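Search this site Enter keywords Go

The town that switches off at supper

By Idun Söderlund

Tuesday, October 11, 2022

Grallitz has one bakery, one bus stop and a village hall with a leaking porch. On the first evening of each month it also has a supper where phones are left at the door. Lamai Boonyarit started it in March after eating with her two sons and hearing almost nothing from either of them.

She borrowed the hall, cooked a pot of fish soup and asked the neighbours. The second supper was fuller, and the hall now seats up to 80.

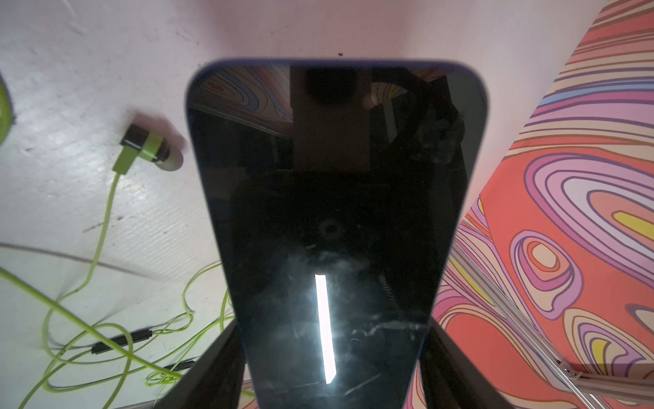 The rule is simple. Phones go on a shelf by the coats from six until the plates are cleared. Parents with a babysitter at home can give out the hall's landline number. Most people find the first half hour the hardest. A phone with its screen off is just a sheet of dark glass that throws the room back at you, and Boonyarit says guests still wander over to look at theirs.

Talk at the tables is ordinary. On the night I went it was mostly about the price of heating oil and whether the Prellport bus would keep its late run. A retired postman drew me a map to his allotment on the back of a raffle ticket. I still have it.

Not everyone stays. One couple left before pudding and haven't been back. The soup is still fish, though there is now a leek one as well.

Share 200 Comments 2

Marit K.
We tried this at home on Sundays. The teenagers coped better than my husband did.

oldferryman
Good piece. The late bus is safe until spring, by the way. It was in the parish notes.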